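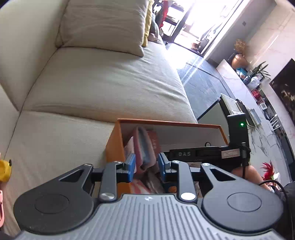

Textbooks > Robotics > Teaching by Demonstration > Chapter 6

Print this page | E-mail this page

Chapter 6
Showing a Robot the Task

In the last chapter the robot's motions were written out as a list of positions. That method works well when the part always arrives in the same place. It works poorly with cloth. A folded shirt has no fixed shape, and a programmer who tries to write down every way it might sag will be writing for a long time.

This chapter deals with a different way of giving instructions. A person does the task, the motion is recorded, and a program learns from the recording. We will look at two ways to make the recording.

In the first, called teleoperation, the person moves a control device and a robot arm follows. The arm may be across the table or in another building. Every motion in the record is one the arm has already made, so there is no question about whether it can reach. The drawback is speed. Mattes Meinecke, who trained operators at Plakau, found that new people needed 10 hours of practice before their recordings were worth keeping.

In the second, the person holds the gripper itself. The fingers are worked by hand, and a camera mounted on the tool looks out past them. No arm is needed during recording, and the work can be done in an ordinary living room, with a storage box of folded fabric set on a sofa seat. From behind the tool, the camera has both finger pads in view along with whatever lies between and beyond them. A wide lens takes in a good deal of the room as well, and straight edges near the border come out bent. Section 6.3 explains how to correct for this.

A hand-held recording leaves some questions open. The person's wrist may turn farther than the robot's can. The person may also lean in from a side the robot cannot get to. Wiroj Nilsuwan and Ju-won Min, working on the Tillberg project, threw out 13 recordings from their first set for these reasons. Section 6.4 gives a method for checking a path against the limits of a given arm before it is used for training.

Before reading on, you should be able to:

- describe the position and angle of a tool using the notation of Chapter 4
- explain what a camera's field of view is
- read a simple plot of finger opening against time

Terms introduced in this chapter: demonstration, teleoperation, episode, wrist camera, finger opening, reachable path.

6.1 What Counts as a Demonstration

A demonstration is one complete attempt at a task, recorded from a clear start to a clear end.

10 shares | 6 comments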